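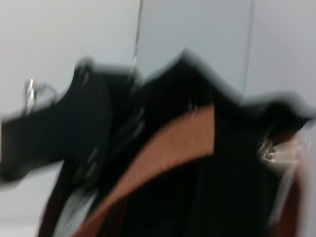
그림 9-가. 검은색 배낭, 주황빛 패드 부분

9장. 저장 데이터 옮기기와 협동 플레이 설정

이 장은 Rikska를 다른 기기로 옮기거나 협동 플레이를 처음 설정하는 사용자를 위한 내용입니다. 설치와 계정 만들기는 앞 장에서 다루었으므로 생략합니다. 화면의 메뉴 이름은 런처 Davau의 한국어판을 기준으로 적었습니다. 언어를 영어로 바꾼 경우에도 메뉴 순서는 같습니다.

시작하기 전에

기존 기기와 새 기기에 모두 Rikska가 설치되어 있어야 하며, 게임 버전이 서로 같아야 합니다. 버전은 타이틀 화면의 왼쪽 아래에서 확인할 수 있습니다. 버전이 다르면 Davau의 [라이브러리]에서 [업데이트 확인]을 누르십시오. 업데이트가 끝나면 게임을 한 번 실행해 타이틀 화면까지 들어간 다음 종료합니다.

주의: 게임이 실행 중인 상태에서 저장 폴더를 복사하지 마십시오. 마지막 자동 저장이 누락되거나 슬롯이 손상될 수 있습니다.

저장 데이터 내보내기

1. 기존 기기에서 Rikska를 종료합니다. 작업 표시줄에 아이콘이 남아 있으면 그것도 종료합니다.
2. Davau를 열고 [라이브러리] > [Rikska] > [관리]로 이동합니다.
3. [저장 데이터 내보내기]를 누릅니다.
4. 내보낼 슬롯을 선택합니다. 한 번에 내보낼 수 있는 슬롯은 두 개입니다. 슬롯이 더 있으면 이 절차를 반복하십시오.
5. 저장 위치를 지정하고 [확인]을 누릅니다. 확장자가 .rks인 파일이 만들어집니다.
6. 화면에 13자리 이전 코드가 표시됩니다. 코드를 적어 두거나 복사해 둡니다.

참고: 이전 코드는 창을 닫으면 다시 표시되지 않습니다. 코드를 잃어버렸다면 내보내기를 처음부터 다시 하면 됩니다. 이때 먼저 만든 파일은 쓸 수 없게 되므로 지워도 됩니다.

파일 이름은 바꿔도 되지만 확장자는 그대로 두어야 합니다. 압축해서 옮긴 경우에는 새 기기에서 압축을 푼 뒤에 가져오십시오.

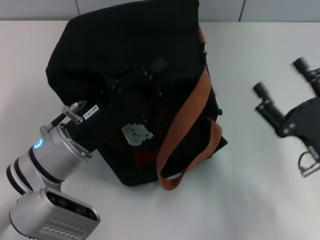 설명서 초판을 읽은 한 사용자는 내보내기는 금방 끝났는데 이전 코드를 어디에 넣는지 찾느라 한참 헤맸다며, 입력 창이 타이틀 화면이 아니라 런처 쪽에 있다는 점을 먼저 적어 달라고 했습니다. 이 의견에 따라 아래 절차의 순서를 고쳤습니다.

저장 데이터 가져오기

1. 새 기기에서 Davau에 로그인합니다. 내보낼 때 사용한 계정과 같은 계정이어야 합니다.
2. [라이브러리] > [Rikska] > [관리] > [저장 데이터 가져오기]를 누릅니다. 이전 코드는 게임 안이 아니라 이 창에서 입력합니다.
3. .rks 파일을 선택합니다.
4. 이전 코드를 입력합니다. 대문자와 소문자를 구분하며, 하이픈은 입력하지 않아도 됩니다.
5. 데이터를 넣을 슬롯을 고릅니다. 이미 사용 중인 슬롯을 고르면 덮어쓰기 확인 창이 나타납니다.
6. [가져오기 완료] 메시지가 나오면 게임을 실행하고 [이어하기]에서 슬롯을 확인합니다.

주의: 덮어쓴 슬롯은 복구할 수 없습니다. 남겨 둘 기록이 있으면 먼저 내보내기를 하십시오.

키 배치, 화면 밝기, 자막 크기는 저장 데이터에 들어 있지 않습니다. 새 기기에서 다시 설정해야 합니다. 도전 과제와 캐릭터 의상은 계정에 연결되어 있어 로그인하면 자동으로 나타납니다.
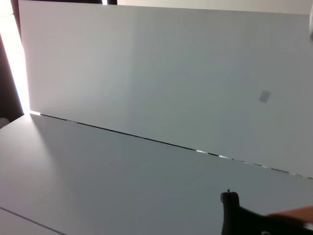

Pangaribuan 확장 지역을 구매하지 않은 기기로도 저장 데이터를 옮길 수 있나요?
기본 지역의 진행 상황은 그대로 옮겨집니다. 캐릭터가 Pangaribuan 안에서 저장된 경우에는 마지막으로 들른 기본 지역의 거점에서 시작하며, 확장 지역의 진행 상황은 같은 계정에서 확장 지역을 설치하면 다시 열립니다.

협동 플레이 방 만들기

협동 플레이는 서장을 마친 슬롯에서만 사용할 수 있습니다. 방을 만드는 쪽의 진행 상황을 기준으로 임무가 열리고, 참가자는 얻은 장비와 경험치를 자기 슬롯에 저장합니다.

1. 거점에서 메뉴를 열고 [협동] > [방 만들기]를 선택합니다.
2. 공개 범위를 정합니다. [친구만], [초대 코드], [전체 공개] 중에서 고를 수 있습니다.
3. 난이도를 정합니다. 난이도는 임무가 시작된 뒤에는 바꿀 수 없습니다.
4. 음성 대화를 쓰려면 [음성]을 켜고 입력 장치를 선택합니다.
5. [방 열기]를 누릅니다. 초대 코드 방이면 오른쪽 위에 코드가 표시됩니다.
6. 참가자가 모두 [준비]를 누르면 [출발]이 활성화됩니다.

참고: 방장이 나가면 방은 닫힙니다. 진행 중이던 임무는 마지막 검문소까지의 보상만 지급됩니다. 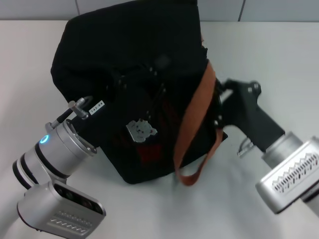

방을 연 뒤에도 [협동] > [방 설정]에서 공개 범위와 음성 사용 여부를 바꿀 수 있습니다. 공개 범위를 [친구만]으로 바꾸어도 이미 들어와 있는 참가자는 내보내지지 않습니다. 참가자를 내보내려면 목록에서 이름을 선택하고 [내보내기]를 누르십시오. 저장 데이터 메뉴의 내보내기와 이름은 같지만 다른 기능입니다.

연결이 되지 않을 때

"방을 찾을 수 없음"이 표시되면 초대 코드가 만료되었는지 확인합니다. 코드는 방이 닫히면 만료됩니다.

"버전 불일치"가 표시되면 방장과 참가자 모두 Davau에서 업데이트를 확인합니다. 콘솔판은 업데이트가 늦게 배포될 수 있습니다.

들어간 뒤 바로 끊기면 다음 순서로 점검합니다.

1. 게임의 [설정] > [네트워크]에서 [연결 시험]을 실행합니다.
2. 결과가 "제한됨"이면 공유기의 UPnP 기능을 켜고 공유기를 다시 시작합니다.
3. 보안 프로그램의 허용 목록에 Rikska와 Davau를 추가합니다.
4. 무선으로 연결했다면 유선으로 바꾸어 다시 시험합니다.

그래도 해결되지 않으면 [설정] > [지원] > [기록 보내기]를 눌러 접속 기록을 Suneck 고객 지원으로 보내십시오. 접수 번호는 계정에 등록된 전자우편으로 발송됩니다. 기록에는 음성 대화 내용이 포함되지 않습니다.

컨트롤러 진동과 버튼 배치는 다음 장을 참고하십시오.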